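Broltby Utensil Organizer, Pale Blue

Home > Kitchen > Countertop Storage > Utensil Holders
Sold by Zenasik Home Goods
Item no. 708
In stock

Overview

The Broltby is an open-top utensil organizer for the counter or the table. It is a plastic box with rounded corners, a tall back wall and a lower front, so long-handled tools can lean back while short ones stay easy to reach. The inside is split into compartments by thin dividers. It has no lid and nothing to put together.

We have carried the Broltby since we dropped the old Kohlhase crock, which was heavier and had only one opening. Customers who used the crock kept asking for a way to keep the spatulas away from the spoons. The Broltby does that, and it takes up less depth on a narrow counter.

Details

Color: pale blue
Material: plastic
Shape: box with rounded corners, tall back wall
Top: open
Interior: divided into compartments
Use: countertop, tabletop, open shelf
Sold as: single organizer, utensils not included
Limit: 2 per order at the sale price

What fits

Each compartment takes a few full-size tools standing up. Serving spoons, turners, spatulas, tongs and chopsticks all fit. Long metal ladles will stand well above the rim. Put the heaviest pieces toward the back wall so the weight sits where the box is tallest.

The wider compartments are better for anything with a broad head. If you store a whisk, give it a compartment of its own. Small items such as measuring spoons tend to drop to the bottom and are better kept in a drawer.

Knives should not be stored in it with the blades up. Zenasik sells the Hadunwood knife block separately.

Care

Wash by hand in warm water with ordinary dish soap. A bottle brush reaches the corners. Let it drain upside down on a rack before you put the utensils back. Dry the utensils first too, or water will collect at the bottom.

Do not put it in the oven or microwave, and keep it away from a lit burner. Scouring pads will dull the plastic.

Labels and print

The organizer ships with its front label and graphics in place. Some customers leave them on and some take them off. Warm the label with a hair dryer on low, lift one corner and pull slowly. Any glue left behind comes off with a little cooking oil on a paper towel. 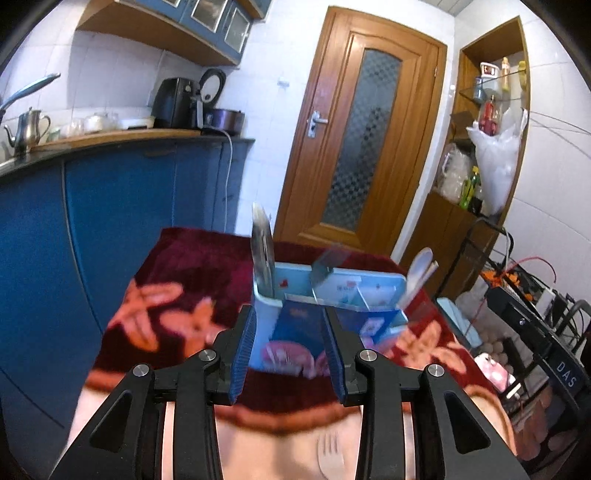
It can be used on a bare surface or over a tablecloth. On a thick or plush cloth, press down on the base and check that it sits level before loading it, and spread the tall pieces between the two ends. Lift the box to move it. Dragging it will bunch the cloth.

Shipping and returns

Orders placed before 2 p.m. ship the same day. The organizer goes out in a plain carton with paper padding. Returns are accepted if it is unused and in the original carton. If yours arrives cracked, send a photo with your order number and we will replace it. You do not need to mail the broken one back.

Customer review

"Bought one in May for the kitchen and went back for another for the craft room. The tall back is handy for my long spoons. I wish it came in green." Lorna Cairns

Questions on this item

Do the dividers come out?
No. They are fixed.

Can it be mounted on a wall?
No. It has no holes or hooks on the back and is meant to stand.

Is it sold in other colors?
Pale blue is the only color we stock at present.

Related items

Hadunwood knife block
Zenasik drawer tray, narrow
Zenasik dish rack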